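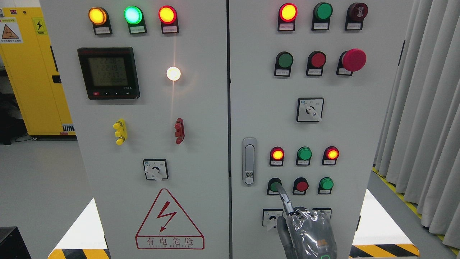
Fingertip slides off panel push buttons, gloved humanoid hand, shared workshop build

Posted in Home and Shop Robotics > Hands and Grippers

I have a five-finger hand on a homemade arm in our shared workshop. The job is to press push buttons on a switchgear cabinet: flush green and red ones, in rows of three, with a label under each. The hand wears a gray glove for grip, and I wrap clear plastic film over the glove to keep dust out of the finger joints.

Approach is from below, index finger extended, other fingers curled. The arm is mounted low and I can't raise it without rebuilding the base. The finger reaches the lower row on the right-hand door without trouble. What happens after contact is the problem. On a run of 50 presses on the left green button, the finger slid up off the cap 7 times before the contact closed. Twice it ended up on the door above the button. The upper rows are worse, but I have not logged them.

Control is position only. I command the tip to a point 6 mm behind the face of the button and let the finger stall. There is no force sensor at the tip. The wrist camera sees the button until the hand covers it, then nothing useful.

Things tried so far: slower approach (no change), removing the film from the fingertip only (fewer slips, but dust got in by Saturday), and a shorter push depth (missed presses).

Is this a friction problem or a geometry problem? I would like to fix it without buying a sensor if possible.

Latifa Cherkaoui

3 replies, sorted by votes

wasetti_bench

Geometry first, friction second.

You are coming up at an angle, so the push has a component along the door. The button only travels along its own axis. Whatever force you apply parallel to the face has to be held by friction between the tip and the cap. Plastic film on a smooth cap holds very little, and once the sideways share of the force exceeds it, the tip moves up.

Split the motion in two. Bring the tip to a standoff point directly in front of the button, on its axis, and stop. Then move along the axis only, in a straight line in door coordinates. Don't interpolate in joint space for the second part. With most hobby arm controllers a joint-space move between two points draws a shallow arc, and an arc of a few millimeters is enough to leave a small cap.

The finger itself can still be tilted. The path of the tip matters more than the angle of the finger. Tilt does cause trouble if the finger joints have backlash, because the tip folds under load and moves even though the wrist path is straight. Check this by pressing against a kitchen scale stood on edge and watching the tip from the side. If it walks, stiffen the last joint or press with it fully straight.

Also look at the door coordinates. If you calibrated them from one point and assumed the door was vertical, measure it again from three points spread well apart. Cabinet doors hang out of plumb more often than you would expect.

Sternley

Use a rubber thimble from an office supply store. Put it over the film. Worked for me on an elevator panel mockup. Replace when it gets shiny.

Athanasiadis_R

I agree with the two-stage move. Some additions.

1. The film. Loose wrap creases, and a crease under the pad acts as a slip plane: the outer layer stays on the button and the glove moves inside it. Pull it tight over the last segment and fix it behind the second joint with a turn of tape. If you use the thimble, take the film off under it and tape the thimble edge to the film lower down. The joint is still sealed and there is only one surface to slip.

2. The stall. Commanding 6 mm behind the face gives you a force that depends on the servo gain and the battery. Read motor current on the finger flexor and stop when it rises above a threshold. You can find the threshold in one evening. Most hobby servo buses report current. It is coarse, but it will separate "in air" from "on cap", and that replaces the sensor you don't want to buy.

3. Confirmation. If the button has an indicator that changes state, back the hand off and check it with the camera before retrying. Do not retry blind. A second press on some start circuits does something different from the first.

4. Workspace limits. If there are mushroom-head buttons on the same door, mark a keep-out volume around each one and have the planner refuse paths through it. They stick out further than the flush buttons and the back of a curled hand will find them.

5. Supply. I would do the first few hundred presses on a dead panel. Two buttons on a piece of sheet steel, screwed to the wall at the right height, is enough to tune everything in this thread. Practice on the cabinet with the supply isolated and locked off by someone qualified to do it, and keep the door shut.

Comment from Latifa Cherkaoui

Checked the path. The second part was in joint space and the arc was 2 mm at the face. Changed to a straight line and ordered thimbles. The Skukimura servos report current, but the bus library I use does not expose it, so point 2 will have to wait until I have patched that.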